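Menaka Abeysekara
13/01/2024
Sorting the marker drawer. Notes in a thread, mostly so I can find them again next time.

1/ Scope: acrylic paint markers only. Alcohol markers and highlighters live in another drawer and are out of scope. Starting stock was one cardboard box and two mugs.

2/ Work surface is the marble top. Ink wipes off the polished part if you get to it early. It does not come out of a chip. Check the stone for chips before uncapping anything.

3/ Everything goes down flat first, tips pointing the same way. White barrels all look alike from the back end, so the colored tip is what you sort by.

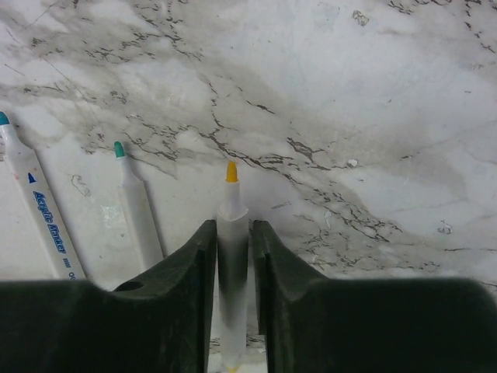

4/ Teal-blue and green get confused in a mug under a warm bulb. Side by side on gray and white stone they separate well enough. The barrel print on the teal one says "Acrylic Marker" in blue italics, which is no help with color.

5/ Swatch test. One stroke per marker on 300 gsm paper, 10 cm long, labeled in pencil. Let it sit 10 minutes, then a second stroke across the first. If the lower line shows through, the marker goes in the "shake more" group.

6/ Shaking is done with the cap on — horizontal, then nib down. Pump the nib on scrap paper only. Pumping on the good swatch card is how I lost the June card.

7/ Storage is horizontal. Upright with the nib down floods it, upright with the nib up starves it. I use a Proramwood tray, the shallow one with fixed dividers. The Aranda tray is 4 mm too short for the longer barrels and the lid will not close.

8/ Order in the tray: yellow, orange, red, violet, blue, teal, green, brown, black, white. Rawiri Cosgrove sorts his by nib size first and color second. That works if you own several sizes. I don't.

9/ Reply to Adom Tetteh: no, I don't revive dried nibs with solvent. I pull the nib, rinse it in water, and dry it on a paper towel overnight. If it is still hard in the morning it gets replaced.

10/ Remaining: spare nibs, which are in an envelope marked "nibs???" and are not all the same diameter. Calipers are at Shewit's. Will add the sizes when I have them back.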